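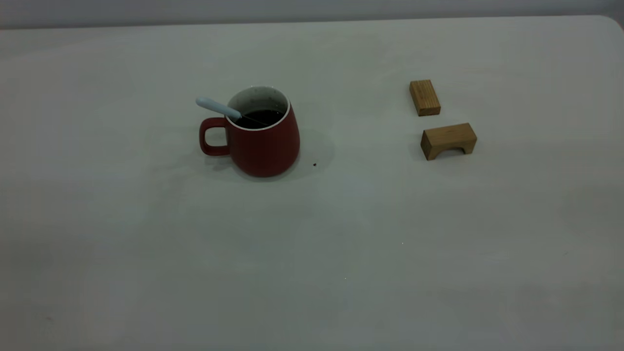

Enlever les traces de thé au fond d'une tasse, sans produit miracle. Version rapide, je fais ça en septembre quand je ressors les affaires d'hiver. Le dépôt brun, c'est du tanin, l'éponge seule glisse dessus. Sur une tasse rouge mat comme celle posée sur la table grise, attention à l'extérieur : le mat marque vite, donc on frotte dedans et on laisse le dehors tranquille.

Il faut :
bicarbonate
eau tiède
une éponge douce (pas le côté vert !!)
vinaigre blanc, si ça résiste

Étape 1. Rincer. Laisser un fond d'eau, 2 cuillères de bicarbonate par dessus. Ça doit faire une pâte, pas une soupe. Trop liquide = rajouter.

Étape 2. Étaler au doigt sur tout l'intérieur, bien insister à la jonction du fond et de la paroi. Attendre un quart d'heure. Aller faire autre chose.

Étape 3. Frotter en rond. L'anse aussi, en dessous, là où personne ne passe. Rincer à l'eau chaude.

Toujours des traces ? Vider complètement, vinaigre tiède à ras du dépôt, une demi-heure, rincer, laver normalement. Ne pas mélanger les deux dès le départ, ça mousse et ça s'annule, perte de temps.

Email craquelé : pas de vinaigre, jamais. Il rentre dans les fissures et la tache remonte aprés. J'ai perdu un bol Bisevik comme ça.

Et les pastilles Grodurus ? Testées, ça marche, mais faut rincer trois fois et l'odeur reste. Gardées pour le thermos.

Pour le café, même méthode, juste plus court. Théière en fonte : rien de tout ça, eau claire et torchon, point. Je ferai une page a part.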